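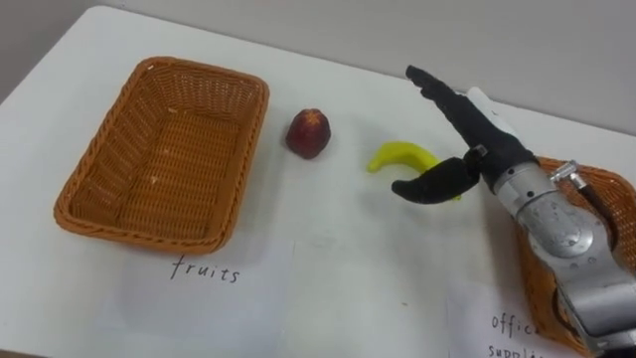 ## Table rules for sorting jobs

Put the label flat in front of its basket, never inside. Write one or two plain words – "fruits" is enough.

Empty a basket before each run and wipe out crumbs and specks.

Leave clear space between pieces so the fingers can close on one without nudging the next. Bananas go down flat.

Keep your own hands off the table while the arm is moving. If a piece rolls, stop the arm first, then reach in.

Check the cable along the forearm every 28 runs. Look for rubbing at the connector and tighten any loose wrist screws.

Write misses in the Saha log with your initials. Questions go to Zinhle Fourie.

Last changed March 4, 2018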